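Raretero Guest House, Hulme Wing
Bedroom check, Room 18
Checked by: Henrike Lammers
Date: 2/25/25

1. Smoke alarm sounds when tested. OK.
Battery replaced, old one taken to the drop box.

2. Window opens fully and locks. OK.
Lock is stiff. Needs oil before June.

3. Path from bed to door clear, at least 22 inches wide. OK.

4. Wall clock and anything else hung over a bed fixed firmly. See comment.
Pull down gently on each item with one hand. If it shifts, take it down and report it.

5. Bed frame and rails. OK.
Tightened two bolts on the side next to the wall. No sharp ends found.

6. Bedding clean, no tears, not touching the floor heater. OK.
Blue floral spread to stay on this bed. The spare from Wesier is too short.

7. Clothes folded on the bed and put away the same day. Not done at time of check.

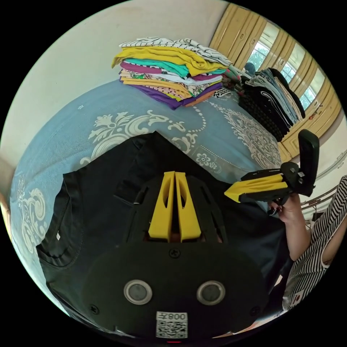
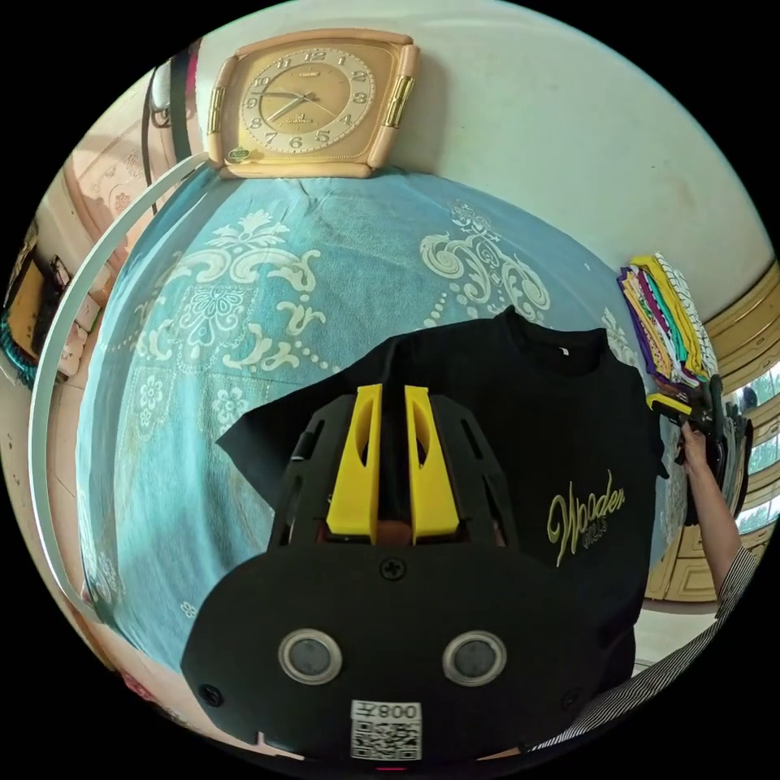
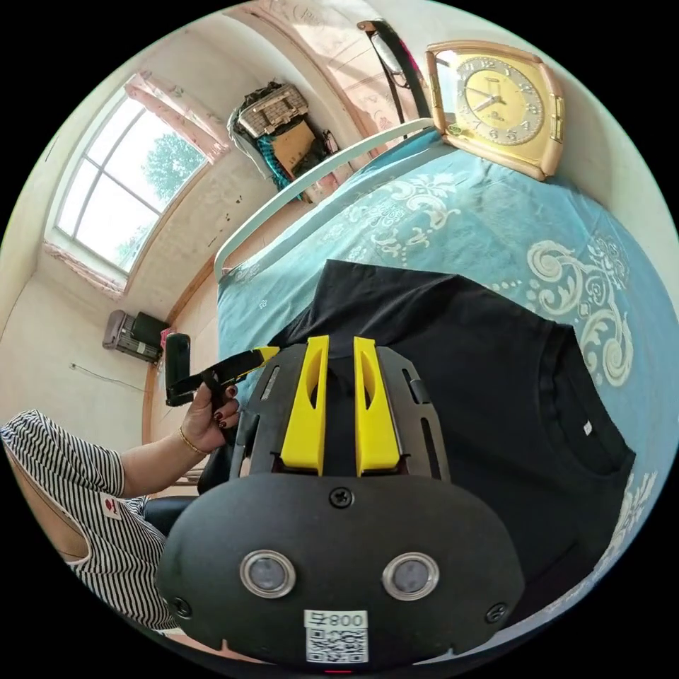 Black T-shirt on the bedspread.

8. Wardrobe doors close and stay closed. Repair needed.
The second door swings open by itself. Hinge is a Gerkiler, part 164. Order two so we have one on the shelf. Until it is fixed, keep the door shut with the hook.

9. Nothing heavy stored on top of the wardrobe. OK.
Small light items can stay up there if they sit well back.

10. Cords and cables off the floor and away from the bed. OK, recheck.
Tie up any slack. Do not run a cord under the mattress.

11. Outlets and switch plates. OK.
No cracks, no heat marks. The plate by the door was loose and has been tightened.

Comments
Item 4: screw in the wall is fine but the plug around it is worn. Use the next size up.
Item 7: dark clothes go in the left side of the wardrobe, everything else on the right. Stacks should be low enough not to lean.
Item 8 is the only one that needs parts.

Result: pass with repairs. Recheck items 4, 7, 8 and 10.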